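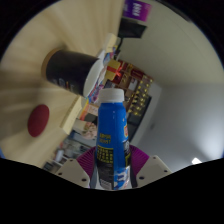 Aleksandra Dudek
Posted 1 Jun 2021

I've been trying to get down to one caddy of cleaning and household bottles since April, and I'm nearly there, but I keep getting stuck on the same question and my sister is tired of hearing it, so now it's your turn! Do you all keep things in the containers they came in, or do you pour everything into matching ones? I started out sure I wanted matching. Then I had the blue bottle with the white screw cap out on the table, next to the black canister with the white lid, and I thought, well, I can tell those two apart from across the room, yellow lettering and all. If they were both clear glass with a little tag I'd be squinting every time. I did price a set of the Zoltetti jars, 12 to a box, and they are lovely, but my shelf is narrow and I don't think they'd fit two deep.

mathew_436
Leave them alone, please. The label is where the directions are, and the warnings too. My mother poured everything into pretty jars and we spent years sniffing things to find out what they were.

Ye-ji Kwon
I'm going to disagree a little, Mathew, though I agree completely for anything with a warning on it. For dry things (baking soda, dishwasher tablets, that sort of thing) I moved everything over two years ago and I've loved it. My Plemitz canisters stack, and the paper boxes they replaced were always going soft under the sink. Aleksandra, is your black one something you bought empty, or did it come with something in it?

Aleksandra Dudek
It came full, and I kept it because the lid is nice and wide and I can get a scoop in there. Oat bran at first, now it's borax. I know, I know, I need to put a label on it before anybody makes muffins.

mathew_436
Borax in an oat bran can is exactly what I was talking about!!

plumtree211
Got to side with Mathew on that one. Masking tape and a marker, tonight.

Ye-ji Kwon
Same here, and maybe give it a shelf away from the kitchen. Is the caddy one of the Broltport ones with the middle handle? Mine holds tall bottles fine as long as the heavy ones go in the center.

Aleksandra Dudek
Yes, the gray one. Tape is on, and it's going up in the laundry closet. The blue bottle stays as it is. Still wavering about the jars for the pantry, so if anyone has measured a Zoltetti across the base, let me know.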